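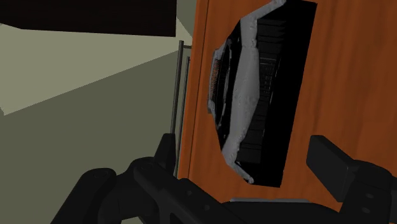
*2 min read*

**Ulluvari project, November 2021**
Rozália Vondráček and Nuwan Selvanayagam

Our club proposal promised that a simulated arm would learn to tidy a bedroom. We would like to take back the word "learn." What we have is a scripted arm in a room we built ourselves, and it does well mostly when we already know where everything is.

We tested two start positions with 20 runs each. Ankica Kovačević asked why we never moved the furniture between runs. Fair question. We ran out of lab time, but we also suspect the numbers would have dropped.

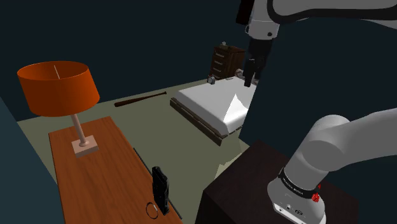

*Fig. 2. Bedroom setup with the arm near the bed and the bat on the floor.*

The small objects bother us most. Thin shapes gave the collision checker trouble, and we loosened its settings until the errors stopped. That made the log look better. We can't say it made the arm any better.
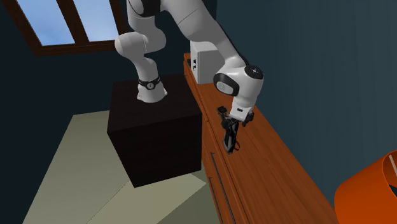

Sânziana Husar thinks the same script would carry over to a real arm with small changes. We doubt it. Friction in our simulator is one value for every surface, and we picked it by trial.

Still to do before the December review:

- rerun both start positions with the original collision settings
- move the furniture
- report failed runs separately from runs we stopped by hand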